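La mesa de Estíbaliz

Me quedé con la mesa porque Estíbaliz Barrios no la quería ver más, así, con esas palabras, y yo soy de las que dicen que sí a un mueble antes de preguntar cuánto pesa. Pesaba muchísimo. La subimos entre Ankica y yo un mediodía de julio, parando en cada rellano, y en el segundo a Ankica le entró la risa y tuvimos que apoyarla en el felpudo de un vecino que salió a mirar y se volvió a meter sin decir ni buenas tardes.

Estíbaliz me había pedido 65 euros. Le di setenta porque no tenía cambio y ella tampoco, o eso dijo (ya sabemos cómo es Estíbaliz con el cambio). Y me hizo prometerle una cosa rarísima: que no la pusiera nunca debajo de una ventana.

–¿Por la madera? –le pregunté.

–Por mí –me dijo, y colgó.

Pues nada, debajo de la ventana no. Medí la habitación del fondo, que tiene 178 centímetros justos entre la columna y el enchufe, y la mesa entraba si la girabas un poco y aceptabas pasar de lado para siempre. Yo lo acepté. Llevo toda la vida pasando de lado por mi propia casa, con las cajas de Landberg que nunca abrí y la bicicleta de mi hermano, que vive en otro continente y dice que vuelve a por ella.

La primera noche no dormí. Ruido no había, era más bien que la mesa estaba ahí, como cuando viene una visita y oyes que tampoco duerme. A las tres me levanté, me hice una tila y me senté a ella a oscuras. Pasé la mano por debajo del tablero, que es algo que hago siempre con las mesas, incluso en los bares, y toqué un papel pegado. Casi tiro la tila.

Era una nota con la letra de Estíbaliz, pero de cuando la hacía redonda: «Si estás leyendo esto, se la has quitado a él. Bien hecho». Nada más. ¿Quién era él? Llamé por la mañana y me contestó Mairéad, su compañera de piso, que Estíbaliz se había ido a ver el mar y que hasta dentro de unos días, nada.

Así que esperé, y mientras tanto fui arreglando la habitación, que me hacía falta. Quería un sitio oscuro de verdad, para leer en voz alta sin ver la calle, y ahora por detrás de la mesa cuelgan unas cortinas negras desde el techo, y está también el armario negro, tan alto que se confunde con la sombra. Allí al fondo brilla el aro de luz azul, con la lucecita blanca debajo. Pero a mí lo que me gusta es el canto de madera clara que recorre la mesa por atrás, porque al llegar a la derecha se curva, y cuando Estíbaliz vino por fin, morena y sin avisar, fue lo primero que tocó. Le enseñé la nota. La leyó dos veces, se la guardó en el bolso y me pidió una tila.

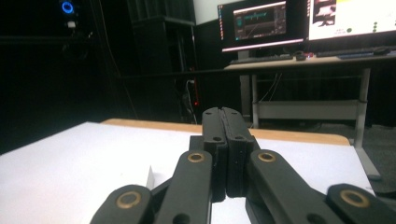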